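I've been teaching arms by remote control at Bedow since November, and I've come round to an unfashionable view – slow demonstrations are bad demonstrations. Everyone creeps along when they first pick up the controller, me included. You're scared of breaking something, so you teach the robot to be scared too.

Ruoxi Bai and I had a proper row over this on Thursday. She'd recorded 117 runs of the mallet task, all of them beautifully careful, and she wanted to keep the lot. I'd have binned most of them. A mallet is meant to swing! If you lower it like a teacup, what has the arm learnt about hitting things?
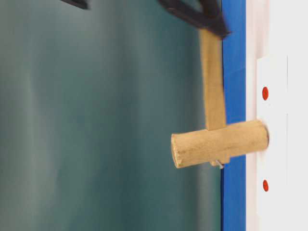
She says speed can come later, once the aim is right. Maybe for drawers and cups, fine. But with a tool the speed is half the job, and you can't bolt it on afterwards. I'd take 11 runs from somebody relaxed – a few wonky ones included – over her whole tidy pile.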